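How Do You Take Care of a Robot Arm?

Have you ever had a checkup at the doctor's office? Somebody looks in your ears, taps your knees and asks you to wiggle your fingers. Robot arms get checkups too, and they're really fun to watch!

Haruna Higuchi looks after a robot arm named Jamel at a workshop in Clendport. Jamel's job is to practice picking up cups and bowls. It sounds easy, right? You do it every time you clear the table. But a robot has to be set up just so, or its fingers close on thin air.

Haruna starts her checkup with the power off. She wipes the dust off each joint. A joint is a place where the arm bends, like your elbow or your wrist. Then she gently wiggles every cable. A loose plug can make an arm stop halfway through a move, and then you have to hunt for the one that slipped.

Next comes the gripper. That's the robot's hand, and it's a lot smaller than you might think. Haruna checks that the tips are clean, because even a little smear of grease can make a cup slide right out. She tightens the tiny screws, too. Jamel has made 1,086 grabs since its last new set of tips, so she looks extra closely for worn spots.

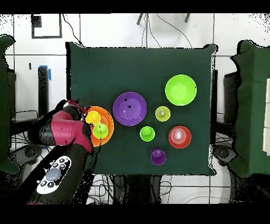

Now for the best part - teaching the robot where everything is! This is called calibration (say it like this: cal-uh-BRAY-shun). The camera sees the table one way, and the arm measures it another way. Calibration helps the two of them agree. If they don't, the camera might say "The cup is here!" while the arm reaches for a spot a thumb's width away.

To check, Haruna asks the arm to touch 20 spots on the table, very slowly. She writes down how far off it is each time. If one spot is wrong, she fixes the numbers in the computer and starts over. Her helper, Wael Berrada, stands by the big stop button the whole time. Pressing it makes the arm freeze, and they always test that button first.

Bright colors are a big help in practice. It's much easier for a camera to tell a red bowl from a purple one than to sort out a stack of plain white dishes. Later on, when the robot gets better, it can try the tricky ones.

Try it yourself! Put a cup on the table and close one eye. Now reach out and touch the rim with one fingertip. Did you miss? Move the cup and try again - your brain is doing a little calibration of its own.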